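**Handheld steamer or iron for denim? (moved from General Laundry)**

**lintpicker51:** My iron died in September and I'm refusing to replace it on principle. I own mostly jeans, one denim jacket and a shirt for funerals. Is a handheld steamer enough? Looking at the Parnik since it's the cheap one.

**hemline_harry:** No. Steam on denim is a polite suggestion. You want weight and a flat hot plate.

**dampcloth:** Harry says this in every thread. I've steamed jeans for years and they look fine. They look like jeans. Who is inspecting your jeans, Harry?

**hemline_harry:** I am.

**lintpicker51:** Okay, but say I go the steamer route. The Caltiden is 1185 watts and the Parnik is 600. Does that matter, or is it a number for the box?

**dampcloth:** It matters. I had a 600 watt one and it was like being breathed on by a tired dog. Spend the extra. And get a handle you can stand holding, because denim takes forever.
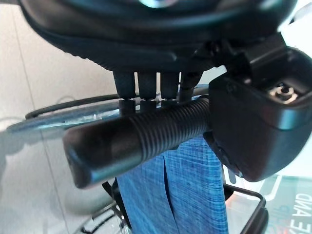

**oxfordcreases:** Should you steam jeans from the inside or the outside?

**dampcloth:** Inside first, then a quick pass on the outside if the creases are still winning. Do the hem last and pull it straight while it's warm.

**hemline_harry:** Or iron them once and go live your life.

**oxfordcreases:** My Jultholm board cost $78 and it shrieks when I open it. The whole building knows when I have an interview. I'd take the tired dog.

**lintpicker51:** Does the fading get worse with steam? One pair is that heathered blue and I'd like it to stay that way.

**dampcloth:** Never noticed any. Washing them hot is what did mine in.

**hemline_harry:** On that we agree, and I'd like it noted.

**lintpicker51:** Noted. Ordered the Caltiden. The funeral shirt can hang in the bathroom while I shower, as it always has.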